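La pinza sabe dónde está, o eso dice el registro

El vídeo con el que Ellex presentó su programa dura menos de un minuto y está muy bien montado. Un brazo recoge un frasco, lo gira y lo deja en una bandeja sin titubear. La empresa sostiene que la política de control se aprendió entera a partir de demostraciones humanas hechas con pinzas de mano, sin teleoperar ningún robot. Lo que el vídeo no cuenta es cuánto trabajo de software hay entre la muñeca de una persona y esa trayectoria tan limpia.

La cifra que repite el material de prensa es 3.521 demostraciones. Suena a mucho. En la documentación técnica, bastante menos leída, aparece otra: 722 se descartaron antes del entrenamiento. Una de cada cinco, más o menos. El motivo principal es la localización. Para que una demostración sirva hay que saber en cada instante dónde estaba la pinza y cuánto se abrían sus dedos, y eso se reconstruye a partir de imágenes, con ayuda de marcadores impresos en blanco y negro. Si el marcador queda tapado por un antebrazo, gira demasiado o recibe de lleno el reflejo de un fluorescente, la estimación salta. El filtro suaviza el salto y el modelo aprende, con toda disciplina, un movimiento que nadie hizo.

Provel, la herramienta que emplean para revisar las secuencias, detecta los saltos bruscos. Los errores lentos, esos pocos milímetros de deriva que se acumulan durante media tarea, se le escapan con facilidad. Con dos manos el problema se agrava: importa la posición relativa entre ambas pinzas, y cada una arrastra su propio error.

Luego está la cuestión de qué se mide. Prandia, que distribuye el sistema, habla de un 72 % de éxito en tareas a dos manos. Las pruebas se hicieron en 3 entornos, todos interiores y todos bien iluminados. Teshome, un paquete de planificación más antiguo y nada vistoso, no figura en la comparación. Habría sido útil verlo ahí, aunque fuera para perder.

Queda la pregunta del coste. Quitar el robot de la recogida de datos abarata el hardware, de acuerdo, pero traslada la factura a la calibración, a la sincronización de cámaras y a las horas de revisión. Ninguna de esas partidas sale en el folleto.

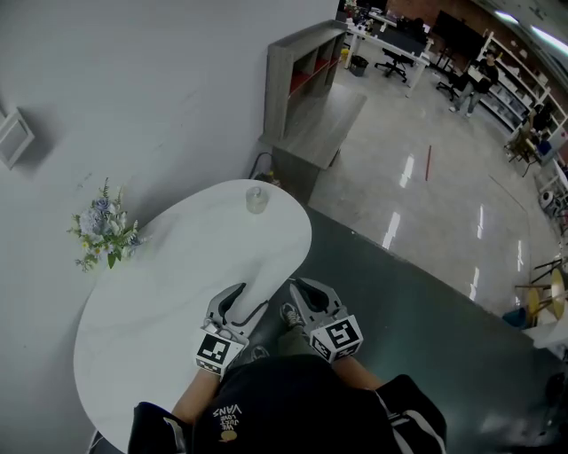
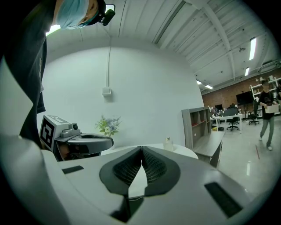
Pinzas de mano con marcadores de referencia, junto a una mesa blanca con flores y un frasco de vidrio.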